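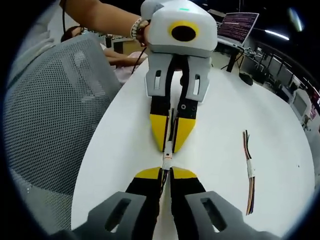

Bundling loose hook-up wire with tape

Offcuts of hook-up wire pile up fast, and a drawer of them turns into a knot within a month. Taping them into small bundles takes a few minutes and makes it easy to pull out one colour when you need it.

What you need
Loose wires, sorted roughly to length
White cloth or paper tape, 10 mm wide or close to it
Side cutters
A ruler
A clear table, light in colour if you have one, so the dark strands show up

Sort first
Tip the wires out and separate stranded from solid core. They bend differently and a mixed bundle never sits straight. Put anything with a nick in the insulation in the bin. Anything shorter than 38 mm can go too, unless you do a lot of breadboard work.

Sort by length next. I keep two sizes, up to 200 mm and everything longer. Colours can be mixed in a bundle. If you want them separate, do red and black first, as those get used most.

Straighten the wires
Hold one end of a wire and draw the rest between your thumb and finger, slowly, two or three times. Don't use a cloth on thin wire, as it grabs and kinks it. Solid core can be rolled under a flat piece of wood.

Make the bundle
1. Line up six to ten wires side by side. The ends don't have to match, but the middles should.
2. Cut 30 mm of tape and stick one corner to the edge of the table where you can reach it.
3. Pinch the wires at one end and have someone pinch the other. Pull until the bundle is straight and no strand is bowing out. Firm is enough. Hard pulling stretches fine wire and can loosen a crimped end.
4. Lay the tape under the middle, square to the wires, and fold it over.
5. Wrap it around once, then press the loose end down with a fingernail.
6. Let go of one end at a time.

If you work alone, clamp one end in a small vise or under a heavy book and hold the other yourself.

Thin bundles
Two or three wires need less tape. Cut the piece in half lengthwise, or the wrap ends up stiffer than the wires and they crease beside it.

Labels and storage
Write the gauge on the tape in pencil. Marker smears on the shiny kinds. Store the bundles flat in a shallow tray, all facing the same way, with the long ones at the back.

To take a wire out, hold the tape and slide the wire lengthwise. If it sticks, peel the tape back and rewrap with a fresh piece. Old tape leaves glue on the insulation, and a little isopropyl on a rag takes it off.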